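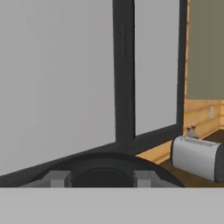 An open day at the Pridham letting-go centre

2024-10-29

I should say up front that I don't believe in most of what gets sold under the name of healing. I've read a shelf of the books, I did a grief course years ago that left me poorer and just as sad, and I now write up these visits for readers who are wondering whether to hand over their money. So when a flyer for the Vuruvel Method came through the door in September, offering a free open day at the Pridham centre, I put my name down.

Vuruvel is a program for people who can't forgive someone. A parent, usually, or an ex. The flyer said old resentment sits in the body and can be "released at the source" over a weekend. It didn't say where the source was.

Getting there

The centre is out past the Jerbridge turnoff, in what used to be a primary school. Parking is easy. The bus is another story – it drops you on the wrong side of the highway and you walk back along the gravel. I was early and had to wait on the steps with 9 others, most of them women my age or older. We talked about the weather and then, fairly quickly, about our mothers.

The talk

We started late. The opening talk ran for 50 minutes and covered what the presenter called the resentment loop. You remember the hurt, you feel it again, you blame the person, and the blame sends you back to the memory. Fair enough. I know that loop well, and I've been around it at three in the morning plenty of times. Any decent counsellor would describe something similar, and would probably do it in a quarter of the time.

Then came the part I had trouble with. We were told that every cell keeps a record of who has wronged us, and that sore hips are very often about fathers. I asked what that was based on. The answer was "decades of client work". I asked if any of it had been written up. It hadn't, or at least not anywhere I could go and look. The presenter was pleasant about it, and moved on to someone with a sore shoulder.

The exercise

After tea we did a sample session in pairs. You write a letter to the person you're angry with, read it out to your partner, and your partner says "I hear that" and nothing else. Then you swap.

I'll give this its due. My partner read hers in a flat voice and then sat for a while looking at her shoes, and she told me later she'd never said any of it out loud before. Mine was shorter and I felt a bit silly, but I was lighter on the walk to lunch than I'd been on the walk in. Whether that was the Method or just having a stranger listen to me without butting in, I couldn't tell you. Letter writing is as old as the hills. You can do it at your kitchen table with a friend you trust.

What bothered me was what happened when it went badly. One person got very upset, much more than the exercise seemed built for, and was told this was "the wound leaving". She was taken outside for some air. I asked whether any of the leaders had training in trauma, and was told they'd all completed the Vuruvel certificate, levels one and 2. The certificate is issued by Vuruvel.

The tour and the pitch

The tour was short. Four old classrooms, a garden with a labyrinth mown into the grass, and the Dimitriou room, a quiet space with mats and a heater that clicks. I liked the garden. The bedrooms for the weekend stays weren't open.

Lunch was good soup and ordinary bread, and the pitch came with it. The price of the weekend isn't on the flyer or on the website, and it wasn't said aloud either. It's on a card you're given if you sit down with one of the team. There's a discount if you sign before you leave, which is a sales trick I don't like anywhere and like even less in a room full of people who've been crying. I asked about refunds and was told you can move your place to a later weekend. I took that as a no.

The wall by the door has 54 thank-you cards pinned to it, according to the label underneath. I read as many as I could before the queue for coats pushed me along. They're lovely. Most seem to have been written at the end of the weekend, when everyone feels wonderful. I'd like to read the ones from six months later.

Would I go back?

Not for the weekend. If you're stuck on an old hurt and you'd like a calm day, some soup and someone to hear you out, the open day is free and you might get something from it. Leave your bank card at home. If what happened to you was serious, talk to your GP or a registered psychologist first, and ask anyone who offers to help what they do when a person falls apart in front of them.

The next open day hasn't been announced. Bring a jumper, the old classrooms are cold.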